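# Speaker notes: buying two arms without buying them twice

*June 2025. Keep the water close, go slow on the money part.*

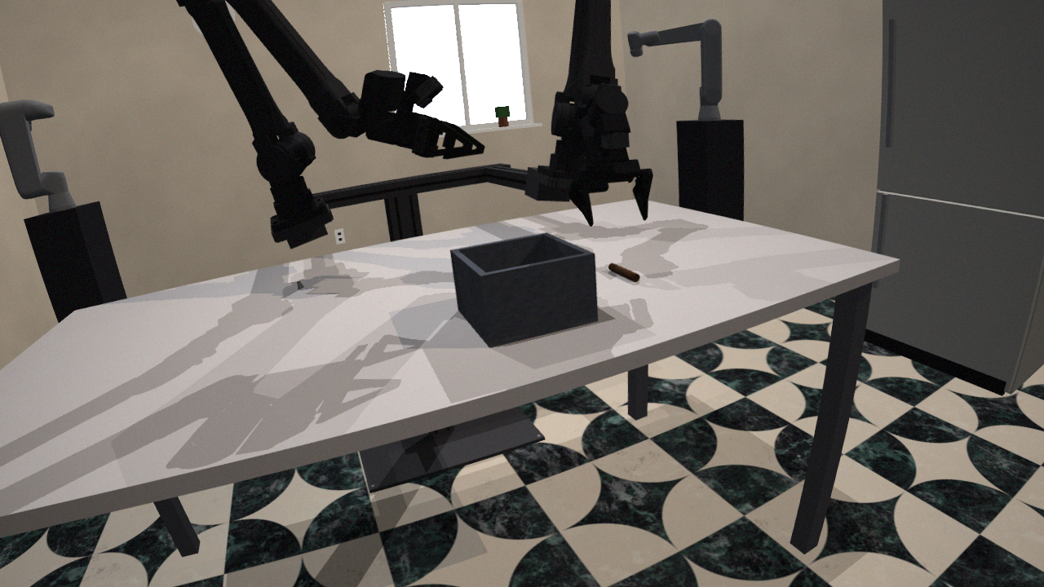 **What should we pay for first, the arms or the hours to set them up?**

Set aside the hours first, then shop for arms with what remains. The price on the quote is the easy piece to find, and the weeks of setup are what run a budget dry.

(Pause here and let folks get their pens out.)

Say hello, thank Josiane Fleury for the invitation, and mention that I used to do purchasing for a bakery supplier, so I come at all this from the invoice side and I'm very happy to be corrected by the engineers in the room!

## Where our plan started

- We wanted 2 arms at one table, dropping small parts into an open box. A modest job, and I'd still pick a modest job if I were starting over.
- Raphaël Hamel talked me into trying the layout in simulation before we signed anything. I grumbled (I like to kick the tires), but moving a table on a screen is free, and moving one that's bolted down is a whole afternoon and a sore back.
- On the slide, point out the arms reaching in over the tabletop. Ask the room what they would want to measure before ordering. Give them a good minute with it, they always come up with something I hadn't written down.

## The quotes

- Fodton quoted the arms and grippers together. Navden left the grippers off, so their number looked lovely until we read page two.
- We set aside 40 hours for setup and training. Tell them how I arrived at that, including the argument with my own spreadsheet.
- Spare fingers for the grippers: $293 a set from Tallik. Put it in the first order, please, and save yourselves the second shipping charge.
- Kombo's service plan renews every September, which lands in a different budget year for us. Ask your vendor for the renewal month early on.

## If there's time

Talk about floor space, power outlets and who holds the key to the cabinet. Skip the leasing story if we're running over, and send anyone who asks about it to me at the coffee table afterward.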